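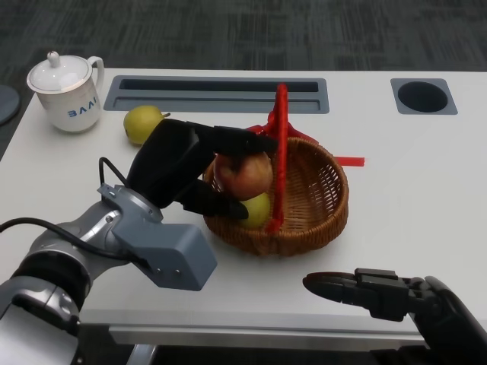

February 13, 2026
Bench notes, gripper comparison, fruit and basket task

Back on the new fingers after a week of arguing about them. The Britmont rep told Osvaldo they would handle "any produce item" with no tuning. I have my doubts and so far the bench hasn't cured me of them.

Setup is the usual. White table, wicker basket with the red handle in the middle, apple and pears, lidded mug parked in the back corner. New black fingers on the left arm. Right arm stays low at the front edge with nothing in it and has no part in any of this. Head camera only. Thabiso wants the wrist camera in as well but I'd like to change one thing at a time, and the last time we changed two we spent most of January working out which one had broken the grasp planner.

Apple first. The grasp I keep getting in the basket is one finger over the top and the other pressing in from underneath. Looks fine on the monitor. I don't love it. The top finger has to go in toward the handle and the lower one finishes up near the pear, so a planner that is even a little bit out on depth will catch one or the other. The old Jiltberg fingers were shorter and uglier and I never worried about the handle with them.

Force limit was at 600 on the controller to begin with, which is whatever units Britmont feels like using (manual says "counts", and leaves it there). Dropped it to 251 after the first apple came out with two dents in it. At 251 the apple holds on a slow lift and slides on a fast one. There may be a good number in between. There may also not be, and I would sooner know that before we pay for a second set.

Pears are worse. Lying on its side the pear is a different shape from every direction, and the fingers want flat parallel faces. With the stem pointing right the left arm comes in over the fat end and the contact patch is tiny. Rotated one by hand so the stem faced the arm and it went better, but turning the fruit round to suit the gripper is cheating and I'm not writing it up as a pass.

Occlusion is still the thing that bothers me most. From the head the handle hides part of whatever is behind it, and then the gripper comes in and hides more. The fingers are long enough to cover part of the loose pear out on the table while the arm is busy over the basket. Segmentation treated that as the pear having moved. It hadn't. Thabiso says this is my argument for the wrist camera. Fine, maybe, but it's also an argument for smaller fingers.

Cable: the long one off the left wrist sags across the tabletop. It needs clipping back along the arm before anyone runs this at full speed. I keep saying I'll do it.

Red strips on the basket handle: leave them on. Osvaldo wanted them off for a cleaner mask, but the Gradville people will be bringing their own baskets and I doubt they'll strip the trimmings for us. If red ribbon beats the detector I want to see it happen here.

On the comparison sheet Mkhize sent over: it lists the Britmont fingers well ahead on "versatility", with no column for what was picked up or how often it was dropped. I've asked for the raw logs. Got a brochure.

To do
- force sweep between 251 and 600, apple only, same apple until it's too bruised to be fair
- repeat with Jiltberg fingers, same poses, same lighting
- clip the wrist cable
- find out what a "count" is
- log run 103 again, file saved without the gripper state
- more pears, firm ones

Osvaldo has the Jiltberg set in his drawer. Need the long screws too, the short ones don't reach through the adapter plate.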